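August
By Darren Tunstall and Yvonne Heywood

4. Equipment planning and budget

4.1 What we had to decide

The folding study needed hand-held grippers in pairs, one per hand, plus everything that hangs off them. Section 3 covers the task list. Here we go through the buying side: how many sets, what else had to be paid for, what we left out. Most of this was settled over two calls with Howard Parsons, who held the equipment line, and one long spreadsheet by Sheila Horrocks. Prices are left in project credits, the internal unit used by the Kilusora program, because the partner sites pay in different currencies and the conversions kept moving.

Starting point was 26 homes. Not all at once. The schedule had homes running in overlapping blocks, so the real number to plan for was the peak, meaning the most homes live in any one week, plus sets in transit, plus sets on the repair bench. Our first draft used only the peak. Wrong. Transit ate more than expected and cleaning between homes had been given no time at all.

4.2 Buy, rent or build

Three routes priced. Renting from Farnov looked cheap on paper, but the rental term was fixed and the late fee was steep, and home visits slip. People get sick, move house, change their minds. Building our own was the second route. Traian Olteanu costed a printed version with the same finger spacing and got a low parts figure, then added his own hours at the proper rate and it was no longer low. Third was outright purchase, with a small reserve of fingers and pads.

We went with purchase. The deciding item was repair. A bought set can be opened on our own bench; the rental terms did not allow it. Also the resale question — we put resale value at zero in the budget. Anything recovered at the end is a bonus and should not be used to justify a bigger order at the start.

4.3 Sets are pairs

This one cost us. The first purchase request listed grippers as single units and the quantity was read by the supplier as pairs, then corrected the other way on the second quote. Anyone writing a request for two-handed work should state the pair as the unit and list left and right separately if they differ. Tasks in the garment group are planned as two-handed from the first step (Figure 7), so a set with one gripper down is a set out of service. We plan spares as whole pairs too. Half a spare pair sitting in a drawer did nothing for the schedule.

Cables were budgeted as consumables. They get pulled, stepped on, shut in cases. Reviewers of the internal draft asked why cables had their own line; answer is that they were the most frequent small order in the pilot, ahead of pads.

4.4 Pads and fingers

Textured pads do most of the work on cloth. Thin jersey, ribbed necklines, knit cuffs: all of them need grip from both sides of the jaw, and we did not want to find out halfway through a block that a pad type was on back order. The plan carries a full change of pads for every set at the start of each block, whether or not they look worn. Somewhat wasteful. Cheaper than a lost visit, where the travel and the participant payment are already spent.

Fingers are a diffrent case. We hold a few, no schedule, replaced on inspection.

4.5 Rooms and garments

No furniture was bought. Garment tasks take place on whatever flat surface the household normally uses, often a bed, and the garments are the household's own. That removed two lines from the draft budget (a portable table and a standard clothing kit), and Sheila moved the money to travel cases. The tradeoff is more variety than a lab would give: prints, thick knits next to thin shirts, piles of folded laundry and bedding close to the work area. We consider this a gain for the data but it does affect equipment. A tall heap next to the work area limits where an arm can go, and the operator needs cable slack to step around the bed. Longer cables were specified in the second order for this reason.

4.6 Totals

Full cost came to 1,103 credits. Of this, 85 went to spares and consumables, and 22 to travel cases. Grippers and recording hardware took most of the rest, followed by shipping, then bench tools. Storage was first quoted by Begović on a per-site basis and later folded into a shared contract, so it sits under the program's overhead and not in our total. Reader comparing our total with another group's should check where storage went first.

No contingency line was approved. Howard's view was that spares are the contingency. We half agree. It held for breakage but not for schedule slips, which came out of the travel budget and had to be argued for twice.

4.7 What we would change

Order the second batch of cables with the first. Fix the wording on pairs before any quote is requested. Put bench time in the plan as a real cost with a name next to it, since Traian's hours were carried by another project until late in the year and someone has to pay for teh soldering. We would also ask for pad part numbers in writing, because the color was used as the order code in two emails and that is asking for trouble.

The Guten site is using the same sheet for its own request, with the pairs wording corrected.

Related items
Section 3: Task list and household recruitment
Section 5: Operator training and visit schedule
Planning sheet, second version
Notes on cable wear from the pilot

Contact: Yvonne Heywood, Kilusora program office | Copyright the authors | Back to top
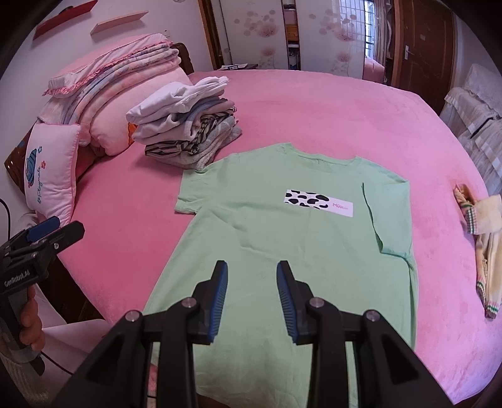

Figure 7. Garment task on a bed, short-sleeved T-shirt laid flat, two hand-held grippers with blue pads.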